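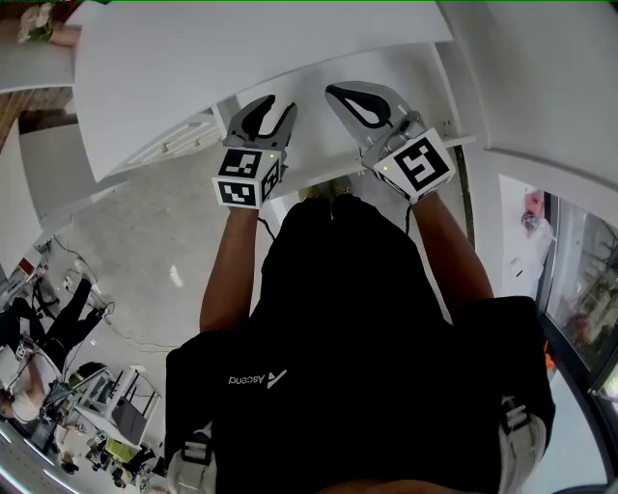

Fig. 1. Two hand-held grippers at a white workstation.

Moving and Storage Operations, Unit 4: Weight Estimates
Instructor: Suha Fakhoury
Handout revised Mar 2, 2022

Reading: the Grenmont case, first half.

Cube sheet. List every item room by room and enter its volume in cubic feet. Add up each room before you go on to the next.

Volume to weight. In this course we use seven pounds per cubic foot. A load of 400 cubic feet is entered as 2,800 pounds.

Storage in transit. Goods are held for a short time between pickup and delivery. Permanent storage needs a separate contract and its own inventory.

Problem 1. The Nseir household comes to 427 cubic feet, and 80 of that goes to storage. Find the weight of each part.

Problem 2. Redo the February estimate with 200 cubic feet added for the garage.

Hand in both sheets to Omar Nassar.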